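Buying hand-held grippers by the pair: a case for the plainer kit

By Mbali Msimang

Institutions that teach or study robot handling are now regularly offered hand-held gripper kits. The Kisel kit from Wavley is the one most often put before our purchasing group at Skultden, and I have been asked to set out a view on it. My view is that it should be bought, with reservations, and that the reservations concern the service contract more than the tools.

The kit contains two grippers, a charging case and four sets of replaceable finger pads. It is meant to be used by one person, one tool in each hand, in ordinary rooms. Its competitors are generally sold with a bench, fixed lighting and a set of plastic blocks. Wavley sells none of these, and some colleagues regard this as a gap in the offer. I do not agree. A student who has spent a term lifting identical blocks has learned very little about lifting anything else.

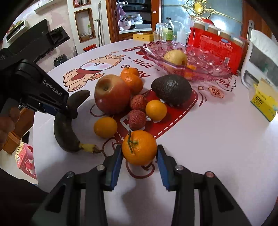 Fruit is a fair test of any such tool. A mandarin is round, has some give in it and will roll if the jaws close unevenly. An overripe banana will not forgive a firm grip at all. Both cost very little, and both can be set out on a kitchen table in a minute or two. I would ask every supplier to show its product at work on goods of this kind before any order is signed.

The Kisel tools did well in our own trial. Over 69 sessions, four operators reported sore hands on only a handful of occasions, and the pads wore evenly. Faraji Lukumay, who ran the trial, found the handles too thick for smaller hands and has said so to the supplier in writing. A slimmer handle is promised, though without a date.

The service contract is harder to defend. It runs for 38 months, cannot be shortened and covers the pads only if they are fitted by Wavley's own staff. Changing a pad is simple work. The Nkuna contract, which we have held for a rival kit, lets the user do it and replaces the parts by post.

I would therefore recommend that institutions buy the kit outright, decline the contract as it now stands, and keep a stock of spare pads. Should Wavley revise its terms, the question of cover can be taken up again at the next budget round in February.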